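Workshop notebook, Upholstery and Soft Furnishings Section, Zaidi building
Entry date: 2/2/18
Subject: Fading of pale seating covers, second round of light exposure

The second round of exposure on the Grulance cover cloths was closed this morning and the strips were taken down from the south window rack. The purpose of the work remains as set out in the first entry: to establish whether the pale shades supplied for the Plolley reading rooms will hold their colour well enough to be fitted beside full-height glazing, or whether a darker range should be put forward to the client.

Each strip was half covered with black card and half left open to the light for 63 days. The card was fixed with clips along both long edges. On 2 strips the lower clip had slipped and the edge of the shaded area is blurred. These have been kept but marked as unsuitable for grading, and replacements will be cut from the same roll.

Grading was carried out against the grey scale in the viewing cabinet, with the room lights off and the door closed. The section is reminded that grading is not to be done at the bench by the window, where the reading changes with the weather. The sand and stone shades were graded 4. The pink-beige shade was graded lower on its open half and has lost most of its warmth, so that it now reads as a plain off-white when placed next to the covered half. The dark blue throw cloth from Damix showed no change that could be agreed upon by those present.

A discussion followed on whether the loss of warmth in the pink-beige shade would be noticed in use. It was the view of the section that it would be noticed wherever a seat is partly covered for long periods, for instance by a throw or a loose cushion, and the covering is then moved. A uniform loss over the whole seat would be far less troublesome. It was agreed that the report should state this plainly and should advise that throws be shifted or removed at regular intervals. 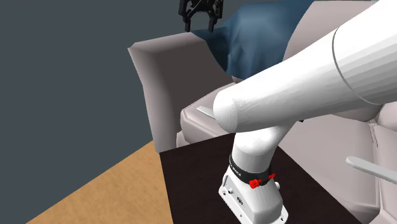 Fig. 1. Rendered view, pale pinkish-beige sofa with dark blue blanket at far left. Plain grey background.

With regard to rendered views in general, colours on screen are not to be used for matching. The office display and the workshop display do not agree on the pinker shades, and a client who has approved a colour from a screen is likely to be disappointed by the cloth. Physical swatches are to accompany every proposal, and the swatch is to be taken as the reference in the event of any difference.

Rub testing. The dry rub was completed on all shades without difficulty. The wet rub on the dark blue left a visible mark on the white test square. This is of some concern where the blanket cloth is to lie directly on a pale cover, and particularly where windows are opened in damp weather. The supplier has been asked whether the cloth was rinsed after dyeing. A sample washed at 49 degrees on our own machine will be put through the same test once it has dried flat. It should not be tumbled, as the weave draws in and the sample will no longer fit the clamp.

Stock. The remaining length of the pink-beige roll is sufficient for further strips but not for a full seat cover. The roll has been returned to the lower rack in its paper sleeve. It had been found standing upright against the radiator and the outer turns are creased; these should be cut off and used for needle trials only.

Outstanding:
Cut replacement strips for the two with slipped clips.
Repeat wet rub on washed dark blue.
Obtain written reply from Damix on rinsing.
Check the bulb hours on the viewing cabinet, last logged before the move.
Draft report to Plolley, to be ready for circulation in March.

The covered halves of all graded strips are filed in the grey drawer under Grulance, face inwards. They are not to be borrowed for display.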